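Orysia Zakharchenko wants me to know that she has heard every version of the four-day week pitch, and that she has given it herself. She ran the change at Yurchenko, a parts supplier in Bretdale with a payroll of 701, and she still likes the idea. I came in doubting it, and after two hours in her office I doubt it a little less.

The claim, as it usually gets told, is that people do the same work in less time and go home happy. I asked her if she believed that.

"On the office side, mostly," she said. "They had meetings to cut. We cut them. On the floor there was no fat like that. A shift is a shift."

So what did the floor get? Longer days, for one thing. Four of them, starting at 6 a.m., with 3 days off after. Zakharchenko calls this a fair trade. Some of the people working it, she admits, call it something else.

"I had a man tell me I'd given him a day off to sleep through," she said. "I didn't have a good answer. I still don't."

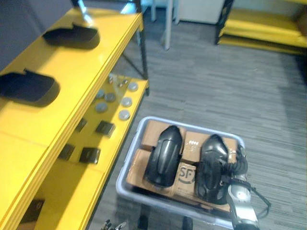

WORK & PAY

The company's own survey says staff are happier. I asked who wrote the questions. She laughed and said she did, along with a consulting outfit called Atano, which also sold the company its scheduling plan. She didn't see much of a problem there — I did, and said so.

"Okay, but look at who quit," she said. "Fewer people quit. You can't write a survey question that does that."

It's a fair point, up to a point. The other big employer in town, Andora, had stopped hiring in February, so there were fewer places to quit to. Zakharchenko granted that, too. She grants a lot, and it makes her hard to argue with.

Money was the part she least wanted to talk about. Hourly workers lost up to 50 dollars a week in overtime in the early going, and the company paid each of them 900 dollars, once, to make up for it. I asked if that covered the gap.

"For a while," she said.

And after that?

"After that they had their Fridays."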